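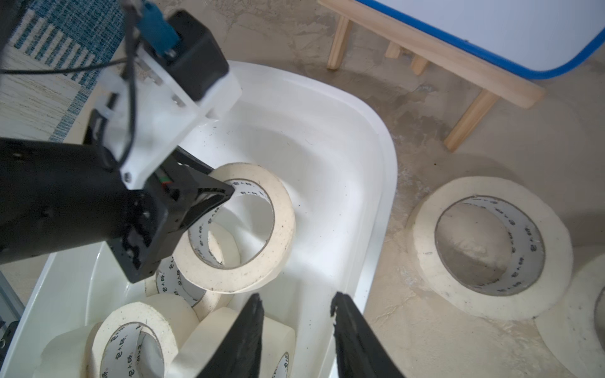 Someone who'd read the last version of this guide wrote in to ask why the masking tape couldn't just live in a drawer with everything else, and whether a tub wasn't going a bit far. Fair question! I tried the drawer. Rolls slid to the back, the scissors ended up underneath, and I bought more tape I already owned. So the tub stays, and section 4 is still called what it was called.

## 4. Setting up the tape tub

This goes on the bottom shelf of your Haltura trolley, once you've done the feet and the side rails (section 3). If the trolley still wobbles, go back and fix that first, please.

**You'll need**

- one plastic tub with a rounded rim, no sharp lip (mine's white)
- your masking tape, all of it, including the half roll in the glovebox
- a dry rag
- a marker

**Steps**

1. Wipe out the tub and let it dry properly. A damp tub makes the edges of the tape go gummy, and then you get that awful tearing-in-slivers business every time you start a roll.
2. Go through your rolls. Anything that's been sitting in a hot shed since January gets a test strip on scrap cardboard. If it leaves goo behind, bin it.
3. Brush the grit off the sides. A few specks on the outside won't hurt (you'll peel that layer off anyway), but grit along the edge ends up in your paint line, and I have the skirting boards to prove it.
4. Fold a little tab on the loose end of every roll, as wide as your thumbnail. Do it now while you're sitting down with a cuppa.
5. Drop the rolls in. That's the whole step! I used to stack them flat in a neat tower and it lasted until the first time I wanted the bottom one. Now they lean on each other any old how, and there's nearly always one standing up with its hole showing so you can grab it by the edge.
6. Stop filling before the pile gets above the rim. The Haltura shelf has 300 mm of clearance on mine, and a heaped tub will catch when you slide it out.
7. Write TAPE on the side facing out. Yes, you can see it's tape. Your family will still put batteries in there.

> **Note:** Check the printing inside the cardboard core before you peel anything off. Some brands put their name there and nowhere else, so it's handy when you're trying to match a roll you liked.

> **Caution:** Don't park the trolley beside a heater. Keep a gap of 70 cm at least. Warm tape bleeds adhesive out the sides and the rolls will stick to one another, and pulling them apart takes the edge off both.

### Putting rolls back

Core clean, tab folded, in it goes. If a roll has picked up sawdust, give it a wipe with the rag first. I do a proper clear-out whenever I finish a room, and it takes me less time than finding the rag.

### If you have the narrow trolley

The Draltton-width frame won't take a round tub unless you leave the front rail off. Loosen the two front screws, lift the rail out and keep it with the spare feet. The shelf is fine without it for tape, but don't put paint tins there afterwards.

Brushes and rollers are in section 5.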